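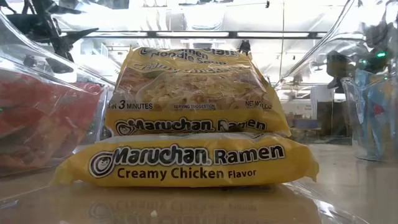 Anville Rail Users Forum > Incidents and Safety > Person under freight at Tarigan Road crossing

k_tavares
Posted 10/30/18
Does anyone have the sequence of events for the Tarigan Road incident? The local paper ran four paragraphs and got the direction of travel wrong. It says the train was inbound. The 15-wagon grain empties run outbound on that line at that hour, and the inbound track has been under possession for resleepering.

What I have so far: pedestrian on the crossing, tripped at the flangeway, lay down between the rails, two wagons passed over before the train stopped. Taken to hospital with a broken wrist. Name not released.

down_home_signal
It was outbound. I was at the Iner end of the platform. Boom gates were down and the bells were going. He came through the pedestrian maze on the north side, where the swing gate has not latched properly since the winter. I reported that gate twice and have both reference numbers.

Driver had the horn on before the platform ramp. Emergency brake application was audible.

Toledo_A
Two wagons sounds low. An empty rake at line speed needs a good deal more distance than that, even in emergency. Either the train was already slowing or the paper has the count wrong as well.

down_home_signal
It was already slowing. There is a temporary speed restriction through the platform on account of the work on the other track. The board is at the 164 km post.

Toledo_A
Fair enough, I didn't know about the restriction. That would account for it.

gimetti_loop
Can we discuss the part where a man walked around a closed gate? Every thread here ends up being about latches. The bells, lights and booms all worked. At some point the crossing equipment has done its job.

k_tavares
The booms close the road. The swing gate closes the footpath. If the swing gate doesn't latch, the footpath isn't closed. He didn't walk around anything, he walked through an opening.

gimetti_loop
Past flashing lights and a bell you can hear from the pub.

Apolline C
I do track inspection on another network, so treat this as general. An unlatched pedestrian gate is normally logged as a defect with a response time attached. Whether he should have stopped is a separate question from whether the defect was open. An investigator will record both. I wouldn't assume one cancels the other.

Of more interest to me is the flangeway gap. If he tripped there, someone should be measuring it. Rubber inserts shrink and lift at the ends, and the gap at the footpath edge is often wider than in the roadway. Wheelchair users know all about this.

edileuza_x
The north side insert is lifted. I push a pram over it most mornings and have to take it at an angle. I couldn't tell you the gap in millimetres, but the front wheel goes in.

Can I also ask about clearance? The paper called it "a miracle". Is there really room under a wagon for an adult?

Toledo_A
Depends on the wagon. Grain hoppers have discharge gear hanging low in the middle, and some types leave very little. Flat wagons are better. Loose hoses and brake rigging are the usual hazard in either case. I wouldn't call it survivable as a rule, and I'd be careful about how this gets passed around among kids at the high school.

gimetti_loop
Agreed on that point at least.

J. Andrade
Moderator note: two posts removed. One named the pedestrian, the other linked to phone footage. Neither will be going back up. Discussion of the crossing itself is fine.

down_home_signal
Update. There was a crew at the north gate this morning. The latch has been replaced and there is orange mesh around the insert. Pedestrians are being sent to the south side, where there is no kerb ramp.

edileuza_x
So prams and wheelchairs go where, exactly?

down_home_signal
Onto the road shoulder for around 100 metres, from what I saw. No signage for it.

Apolline C
That needs to be reported as its own item. Don't attach it to the existing reference or it will be closed out with the latch.

gimetti_loop
I still say the gate is being made to carry too much of this. But the detour is poor, I'll give you that.

k_tavares
Reported, separate reference. They advise that the insert will be replaced in December, when the track possession extends to both lines. I asked for the measured gap and was told it would be in the incident report. No date was given for the report. The paper has corrected the direction of travel, on page 15.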